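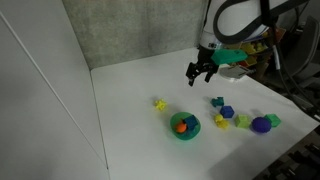

Small toys fail as a storage category. I have been sorting ours for most of a year, and the conclusion so far is that any bin labeled "misc" will absorb everything else in the house within a month. The current system has lasted since December, so I am writing it down before I change it again.

The starting inventory was 1,832 pieces. That figure excludes building bricks, which have their own drawers, and puzzle pieces, which stay in their boxes. It includes balls, cubes, jacks, counters, beads over a half inch, play food, and a long tail of things that came out of party bags.

My first attempt was sorting by color. It photographs well and works badly. A child looking for a ball does not think "orange," and a blue cube in a bin of blue cars, blue beads and blue fish is slower to find than a blue cube in a bin of cubes. Color sorting also breaks on anything with two colors, and that was 80 pieces in our case. I gave it three weeks.

The second attempt was sorting by set. Every piece went back with the things it was bought with. This is the correct method for board games and the wrong one for everything else. Half the sets were incomplete, and the incomplete ones still took up a full container each.

The third attempt, still running, sorts by shape and behavior:

Rolls. Balls, marbles, wheels, anything that leaves the table on its own.
Stacks. Cubes, blocks, flat counters.
Catches. Jacks, stars, spiky or knobby pieces that hook into fabric and into each other.
Everything else, capped at one shoebox.

The cap matters. When the shoebox is full, something in it has to be reassigned or leave.

The third group needed the most thought. Spiky pieces stored with soft things come out wearing them. Stored with balls, they stop the balls from settling and the bin looks full at half its real capacity. On their own they pack poorly, but there are few of them, so a small lidded tub is enough. They are also the pieces you least want on the floor at night, and giving them a separate tub makes it easy to check that they are put away.

For actual sorting I use shallow bowls on a plain table. I tried trays first. Trays slide, and a ball on a flat tray needs watching. A bowl holds a ball without help. It should be wide enough that two or three pieces can sit in it without climbing the rim, and low enough that you can see what is inside from a chair. Translucent is better than opaque if you are filling more than one, and a green or blue tint does no harm. A cube will usually end up leaning on the side of a round bowl. This is fine for sorting and annoying for counting.

A white surface helps more than I expected. Ours used to be a dark walnut finish, and small dark pieces vanished on it. On matte white, a yellow piece and a navy piece both show up at a glance. Gloss white is worse than matte because of the glare from the ceiling light. If the table is the wrong color, a sheet of white shelf liner taped at the corners does the same job.

Containers. I bought the Dalance stacking tubs, size medium, for the main groups. The lids fit tightly and the walls do not bow when stacked four high. The Otska version is cheaper and has a better handle, but the base is ribbed on the inside and beads lodge in the ribs. I kept one Otska tub for cubes, where it makes no difference. Labels are plain paper under clear tape. The label goes on the short side – the long side faces the wall on our shelf.

The procedure, as it stands:

Clear the table completely.
Set out one bowl per group.
Tip out no more than two handfuls at a time.
Pick balls first, then spiky pieces, then cubes.
Empty each bowl into its tub when the bottom is covered.

A full sort takes one evening. A weekly pass over whatever has drifted takes 9 minutes, timed with the oven clock, and most of that is walking between rooms.

After the last full sort the inventory was down to 900. Most of the difference went to the school swap table in two grocery bags. The bead tub is still too large for what is in it, and I have not settled on a replacement size.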